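3.2 Shot length and the spin-off film

The second part of the study deals with editing. Our sample of spin-off features was drawn from the Lougher catalogue of theatrical releases, which lists each title alongside its parent series, its running time and its credited second unit. We kept only those titles in which at least one supporting character from the parent series had been moved to a leading role. Prequels with the same lead were left out, as were anthology films. That gave us 17 features, each paired with the entry in the parent series released closest to it.

Shot boundaries were marked by hand in Clikis, with two coders working separately on every title. Where the coders disagreed by more than four frames, the passage was viewed again and a single boundary agreed upon. Dissolves were assigned to the midpoint of the overlap. Opening logos and end credits were excluded, but scenes playing under or between the credits were kept -- in this kind of film they often carry plot, and leaving them out would have shortened several titles by a noticeable margin.

The longest film in the sample, Trundthorpe, contains 2087 shots. It is also the one most often described by reviewers as restrained, and the discrepancy is worth a comment. Its chase sequences are cut quickly, but the fights are covered in wide shots with the performers' whole bodies visible, and the camera holds its position through each exchange of blows. A viewer's sense of pace appears to depend more on whether an action is completed within a shot than on the number of shots overall. The parent film, Stenura, has fewer shots but interrupts nearly every blow with a change of angle.

We therefore coded fights a second time, recording whether the start and end of each physical action fell within the same shot. An action was defined as a single strike, throw, fall or vault. Hand-to-hand sequences lasting under 49 seconds were not coded, as they seldom held enough actions to compare. Directors with a background in stunt work kept a larger share of actions whole than directors without one, and the difference held in both the spin-offs and the parent films. It was smaller in vehicle sequences, where the second unit usually shot the greater part of the footage and the colour and framing tended to follow the house style of the series. 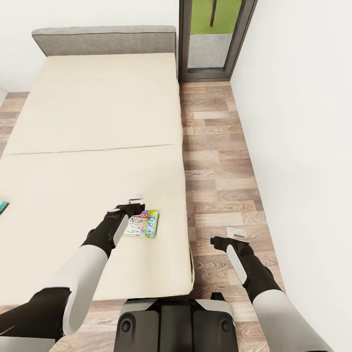
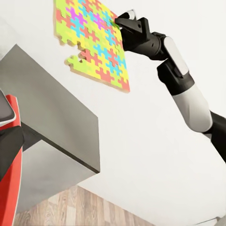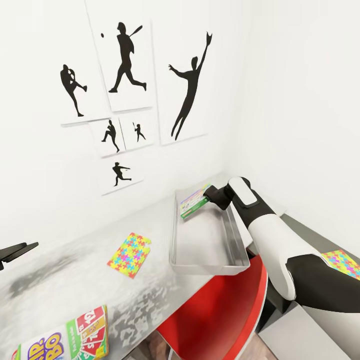
Figure 4. Three computer-rendered views, each including robot hardware.

Two limits of the coding should be noted. First, digital stitching can join separate takes into what reads as one shot, and our coders had no access to production records. A stitched passage was counted as a single shot unless the join was plainly visible. Second, home releases sometimes differ from the theatrical cut. We used the theatrical version wherever it could be obtained, and for the one title where it could not, the extra scenes were removed from the count by reference to a published cutting continuity.

Dialogue scenes showed no comparable pattern. Banter between the two leads, a staple of the spin-off, was almost always cut on the line, with alternating singles and an occasional two-shot to close the scene. This was true whatever the director's background, and average shot length in these scenes varied little across the sample. We return to the matter of comic timing in Section 5.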